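Your questions, answered

I get a lot of the same emails about the podcast, the interviews and how I ended up doing this for a living (sort of a living!), so I've put my replies in one place.

How did you get into interviewing people?
By accident, and by being nosy. I was working on the front desk of a theatre in Plernau and kept chatting to the actors while they waited for taxis. One of them said I should be recording it. I bought a second-hand microphone that weekend and made six dreadful episodes, all of which I've since taken down, so please don't ask.

Where does the name Flavo come from?
It was a nickname from school and I never thought I'd be stuck with it this long. The show is Flavo, the newsletter is Flaveck, and yes, people mix them up all the time. I do too.

How many people listen?
The first series had 60 listeners, and I think I was related to a good few of them. These days it's some 1,000 an episode, more if the guest is kind enough to share it.

Can I be a guest?
Maybe! I'm always after storytellers, presenters, stand-ups, puppeteers, anyone who makes things for an audience. You don't have to be well known. Send me 200 words on what you do and one story you tell at parties. I read everything, but I'm slow, so give me a month before you nudge me.

Do you send the questions beforehand?
I send the first one and the last one. Everything in the middle depends on where we wander off to, and some of my favourite chats have gone miles away from the plan (one was mostly about dinner). 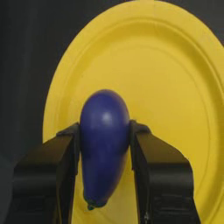

Aubergine, upright and rather shiny.

What do you record on?
Two microphones, a laptop and an editing program called Cropper, which I've used from the start and am far too lazy to swap. I record in the mornings, usually from ten o'clock, before next door's piano lessons get going.

Will you do another live show?
I'd love to. The last one was in July in a hall that holds 400, and I was so nervous I introduced the guest twice. Tickets go to newsletter readers first.

Do you pay guests?
I cover train fares and lunch. If it's a live show everyone on stage gets a fee, and it's the same fee for all of us.

Can I use a clip in my own show?
Usually, yes, if it's under a minute and you say where it came from. For anything longer, drop me a line and I'll check with the guest.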